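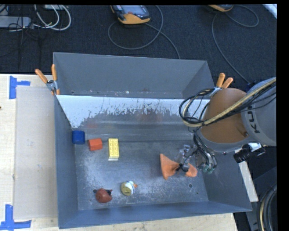 The robot arm with its fingers down in the front bin, over the orange toy.

How do you look after a robot that picks up toys?

Maybe you think a robot does not need much care. It does not eat and it does not sleep. But a robot arm is a machine like a bicycle, and a bicycle with a loose screw is not nice to ride. On this page we tell how our picking robot is made ready for work, and how it is kept healthy.

The work place of the robot

People who work with robots have a name for the robot and all the things it needs near it. They call it a cell. Our cell has a name also, Nornska. In Nornska there is an arm, a gripper, a table and two grey metal bins, one behind the other. The gripper is the hand of the robot. It has thin fingers, and it takes small things out of a bin.

The bins must stay still

The robot learns one time where the bins are. After this it believes they are always there. If you push a bin only 4 millimetres to the side, the robot will not be angry, but it can put its fingers in the wrong place. They can touch the metal wall, and a finger can bend.

For this reason there are clamps with orange handles where the two bins meet. A clamp is like a very strong clothes peg. You press the handles together, the mouth opens, and when you let go it bites. Every morning we try to move the bins by hand. If they move, we set the clamps again.

There is blue tape on the table too, by the corners of the flat panel next to the front bin. Tape is cheap and simple, and it is a good way to mark a place. When a thing was lifted for cleaning, you put it back to the marks. Maybe your teacher does the same on the classroom floor, to show where the chairs go.

Why so many scratches?

The floor of the front bin has many pale scratches and cloudy marks. The fingers and hard toys rub on the floor, and each time they can leave a small line. The scratches do not hurt the robot. We wipe the bin with a soft cloth, and with the fingers of our own hand we feel for sharp places. A sharp place is made smooth with fine paper before the work begins again.

Word to know: wear. When a thing is used many times and slowly changes, we say it has wear. The soles of your shoes have wear.

Cables and hoses

Look at the cables on the arm. Some are black and one thick one is tan, and they make a loop near the orange-brown joint. A joint is a place where the arm bends, like your elbow. Cables must have enough length to follow when the joint turns. If they are too short, they pull. If they are too long, they hang down and catch on something.

To check them, one person moves the arm very slowly and a second person watches the cables. This second person stands outside the line on the floor and says "stop" when a cable is tight. We do it with 10 different positions of the arm, and it takes almost one hour with the writing.

The fingers

The fingers work the hardest. Before we touch them, the power of the robot is switched off and locked, so it cannot start by mistake. Then we look at these things:

Is a finger bent?
Is there dust or sticky dirt on the tips?
Are the screws tight?
Do both sides of the gripper look the same?

In December we had to change one fingertip. It had a small crack and we found it only with a magnifying glass. The old one had made 142 picks that day before we stopped it. The new one came in a little bag from Gumex, and it was in its place before lunch.

Trying with toys

After the care comes the nice part. We put toys in the bin, for example a block, a yellow building brick with studs, and an orange one shaped like a bow, or maybe a fish. What do you think it is? A toy with a narrow middle is good for the fingers. A round toy is more difficult, it likes to roll away.

If the robot drops a toy in the test, we write it in the care book and look at the fingers again.

Try it at home

Take two pencils and use them like robot fingers. Try to lift a brick, then a ball, then a sock. Now put some tape around the ends of the pencils and try again. Which way was easier? Write it down in your own care book.

Page last changed: January 9, 2024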